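Clothes on the bed, and a timestamp problem

I spent most of July on the part of our pipeline that turns raw gripper recordings into something the policy can train on. I expected the hard part to be the pose tracking. It was the clocks.

We log two streams per episode, video and finger width, and they come off different boards. Iqra Orakzai wrote the first version of the sync code, and it worked fine on rigid things like cups and boxes. With a cup, if the finger width is late by 40 milliseconds, the label is a little off and the policy still closes on the cup. With clothes it matters more. Cloth moves as soon as you touch it, so a late label teaches the policy to close on fabric that has already slid away.

I found this by replaying episodes with the width plotted under the video. In the garment set the fingers would start to close in the picture and the plot would stay flat for a moment. I had watched those same episodes many times without the plot and seen nothing wrong. 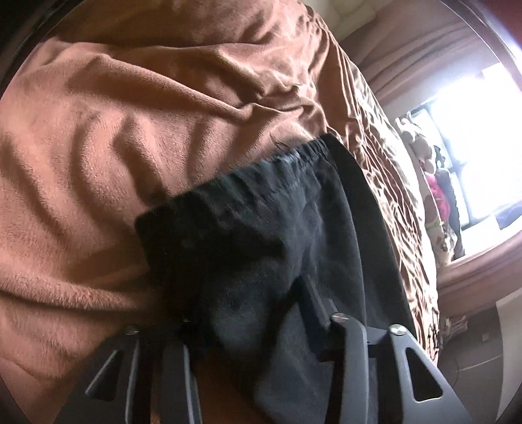

The fix was small. I stopped trusting the arrival time of the width messages and used the board's own counter, then fitted one offset per episode by matching the measured width against the finger motion in the video. That runs in a script called jinik, and it rejects an episode if the match is poor. It rejected three on the first pass, and all three turned out to have dropped video, so I left the threshold alone.

Dark fabric was its own trouble. The fingers are black, and when the cloth is black too the finger mask leaks into the folds. Leonilde Cordeiro suggested using only the screw heads, which stay bright enough to track in most lighting. I tried that and kept it. It does fail when a sleeve covers them — I haven't solved that one.

I retrained with the corrected labels and nothing else changed. The policy now hesitates less before it grasps a waistband. It still lets go early on heavier things, and I suspect the action chunks are too long for that. Cristóvão Patrício wants to shorten them before we collect any more data. I'm going to try that next, after I clean up the script enough for other people to run it.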